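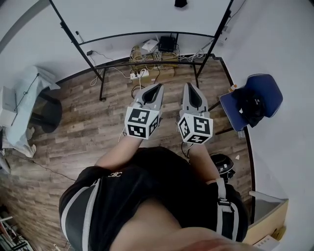
Slide 1: a gripper in each hand, over a wood-look floor.

Speaker notes – Choosing a floor for a busy room
Ulises Riquelme, Kiltstead, Jan 28, 2018

Leave the slide up while people find seats. Thank Kiltstead for the room. Ask who has replaced a floor before, and whether they would pick the same one again.

Start with traffic. A hallway takes more wear than a bedroom, and the strip inside the front door takes the most. Tell the Nellach story: 14 rooms, one product throughout, and the entry worn through in 2 years while the back rooms still looked new.

Next, moisture. Most laminate swells at the joints before the surface shows any damage. Pass the Gedov sample around and let people press the edge with a thumb.

Cost. The Hamada job came in at $2,000 over the quote, all of it for leveling the subfloor. Check with a long straightedge before you order anything. Go slow here, this is where the questions come.

Noise. Short section – skip it if we are running late. Underlayment helps with footsteps, less with voices.

Last, cleaning. Damp mop, never a wet one. Mats at the doors, felt under chair legs.

Leave 6 minutes for questions. The February session covers stairs. Sign-up sheet is by the door.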